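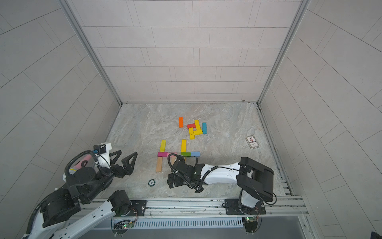

Onsri has published the results of a gripper comparison run on its two-arm bench cell in Stusau, with the Fadero parallel gripper set against the supplier's earlier model. The test task is block lettering, in which both arms place colored wooden bars end to end or at right angles to form letter shapes. Two such arrangements are on the marble-patterned surface, and the left arm's black fingers are spread open. Each gripper completed 300 placements under the same controller settings, Onsri said in a note dated 2 October 2023.

The Fadero unit recorded 27 failed placements, against 57 for the earlier model. Most failures on both units came at release – the finger pads held the bar slightly too long and turned it out of line. Grip force was fixed for the full series.
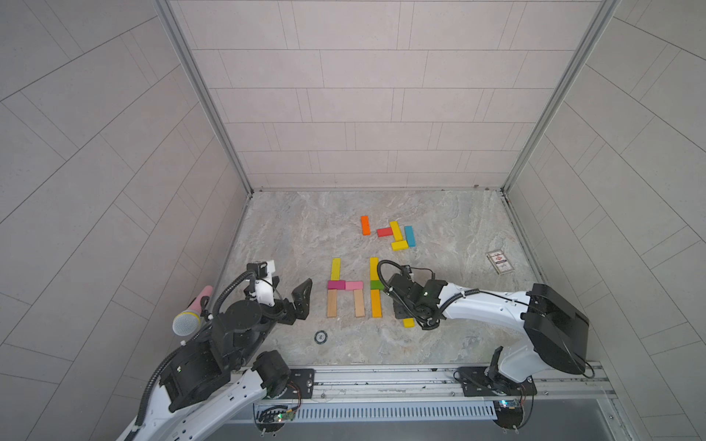
Bar spacing was the second variable. Tight layouts leave little clearance for an open gripper, and the two arms share one work area from a common front rail. With a yellow block set above a green one and an orange block placed vertically under that, the right gripper has to work close beside the finished pieces. Onsri reports that the controller, supplied by Stevden, slowed both arms whenever their planned paths came near each other. Cycle times were logged but are not included in the note.

A second series, with wrist camera placement as the variable, is scheduled for November. Grippers and controller will stay the same.

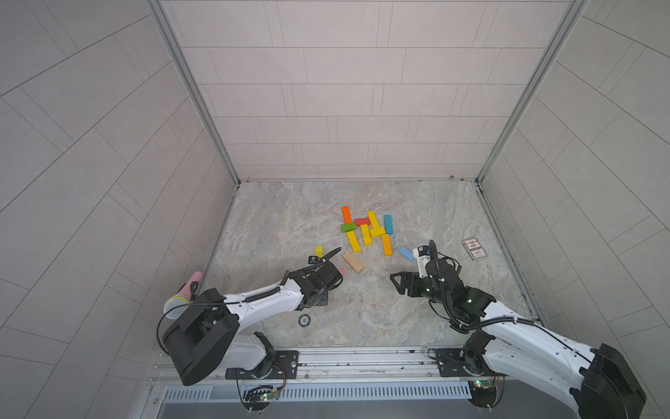

Both arms over the wooden blocks in the tiled cell at Stusau.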